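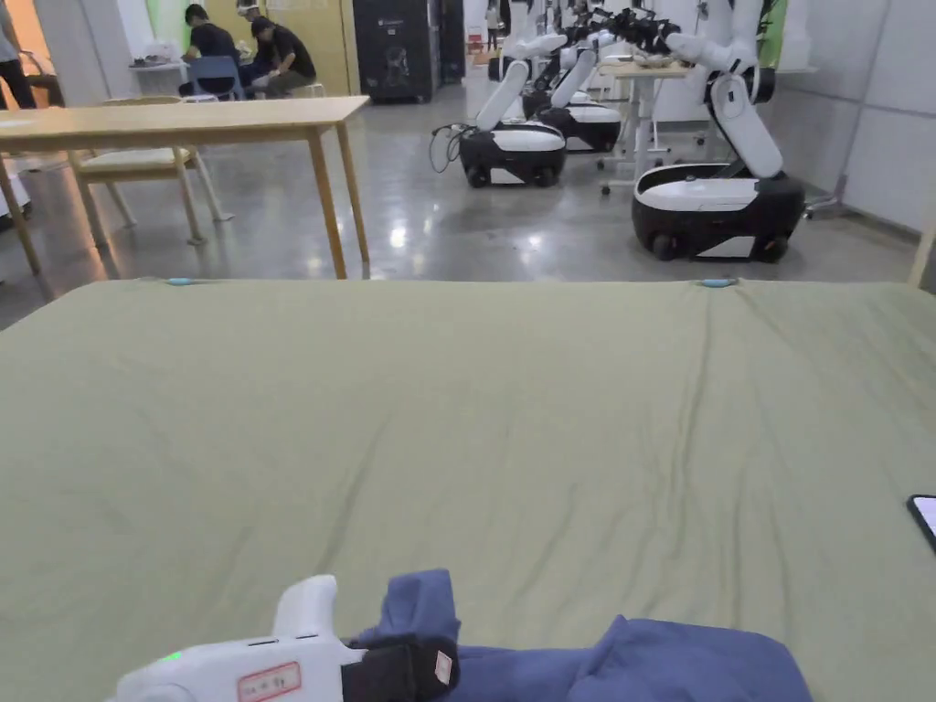

Ticket: green sheet slides and bunches on the folding bed

By Modupe Ugwu
November
5 min read

Status: Closed
Category: Furnishings / linen
Site: Ekdale
Items: Senov sheet, olive green; Dinness mattress; Kolev sheet clips, light blue

Reported problem

The sheet on the bed we use for folding laundry will not stay flat. After a few garments it has crept toward whoever is folding and there is a ridge of loose fabric in the middle. Shirts folded over the ridge come out crooked and have to be done again. The two blue clips on the far side of the mattress hold, but the sheet still wrinkles between them and on the near side.

First noticed when the green sheet replaced the old gray one. Same bed, same mattress, same room.

What was asked for: either a way to keep this sheet flat or a different sheet.

Log

9:10 a.m. Ticket opened. Asked for the sheet size and the mattress depth. Got "queen" for the sheet and no answer on the mattress, so I went and measured it myself.

9:40 a.m. Dinness mattress is 10 inches deep. The label on the Senov sheet says it is made for mattresses up to 16 inches. That is a lot of spare cloth on every side. The elastic ends up well underneath and grips very little.

Left the sheet on for now. I wanted to see how much of this could be fixed with what was already there.

9:55 a.m. Checked the clips. Both are Kolev, the small plastic kind with a snap jaw. No cracks. They were biting the sheet only, with nothing else in the jaw, so they kept a fold in place at the edge but were not anchored to anything. Pulling on the sheet from the near side moved the clips along with it.

10:05 a.m. Re-clipped both so the jaw takes in the sheet and the piping of the mattress together. Tugged from the near side. The far edge stayed where it was. The near side still came up loose.

10:20 a.m. Folding test with a navy garment from the basket, bunched up on the sheet first and then spread out, the way it normally gets done. The far edge held. Wrinkles still ran diagonally across the middle, starting about where I had my hands. They were shallower than before, and I could smooth them out with one pass of the forearm, but they were back by the third fold.

10:30 a.m. There is also a long fold line in the sheet itself, running down toward the right-hand corner. That one is from the package. It does not move when you smooth the sheet and it is not part of the fault. Washing or ironing will take it out. Noted here so the next person does not chase it.

10:45 a.m. Tried a grip mat (the rubber mesh sold for rugs) between mattress and sheet. The sheet stopped creeping. It also stopped sliding when I wanted it to, so any wrinkle that did form had to be lifted out by hand. Took the mat off again. It may suit a bed somebody sleeps in. For folding it was more trouble than the original problem.

11:00 a.m. Took the sheet off completely and turned it 90 degrees to see if it had been put on sideways. It had. The label should be at the bottom right corner of the mattress and it was at the top right. With the sheet the right way around there was less spare cloth along the long sides and more at the head and foot, where it matters less for this job.

This would have been a quicker ticket if I had looked for that first.

11:15 a.m. Put the sheet back on in this order:
– far corners first, elastic pulled all the way under
– near corners, pulling toward me until the top was smooth
– clips on the far edge, jaw over sheet and piping
– spare cloth on the near side tucked flat under the mattress, as far in as my elbow

The tuck on the near side made the biggest difference of anything so far. Before, the slack was just hanging there and came up over the top as soon as someone leaned on the bed.

11:40 a.m. Second folding test, same garment plus a stack of T-shirts. Small creases, no ridge. The sheet had not moved at the far side. Good enough to use.

1:30 p.m. Message from the room: sheet fine through the morning stack, a bit loose again at the near right corner. Went and looked. The elastic had ridden up at that corner only. Pulled it under and tucked it again. Asked people not to sit on that corner.

1:45 p.m. Asked the linen store about a shallower sheet in a similar color. They have more than 2,000 items on the list and no green in the size we need. They do have a cream one. I said no to cream for this bed. White and cream shirts are hard to see against it, and collars and hems get missed. Dark things like the navy piece show up well enough on the green, and so do the light ones.

3:50 p.m. Checked once more before closing. Sheet flat apart from the usual soft creases. Clips in place. Corner still tucked.

Cause

Sheet made for a much deeper mattress, put on a quarter turn wrong, with the clips fastened to the sheet alone. Any one of these would probably have passed without a ticket.

Fix

Sheet turned the right way, slack tucked on the near side, clips moved so they catch the mattress piping too. No parts ordered.

Left open

– The package fold will stay until the sheet has been washed. It is down for the next wash.
– When this sheet wears out, the replacement should be the standard depth. I have put a note on the item record.
– Phones and other small things left on the bed get folded into the laundry sooner or later. Please use the wooden table for those.
– If the sheet starts creeping again, check the near right corner before doing anything else, then check that the clips still have hold of the piping.

Follow-up comment, next morning, 8:35 a.m.

Somebody had stripped the bed and put it back with the clips on the cloth only. Redid them. I have written "sheet AND piping" on a piece of tape and stuck it under the mattress edge on the far side, where you see it when you bend down to clip. Closing again. – M.U.

This site uses cookies to keep you signed in and remember your ticket filters. Accept | Manage settings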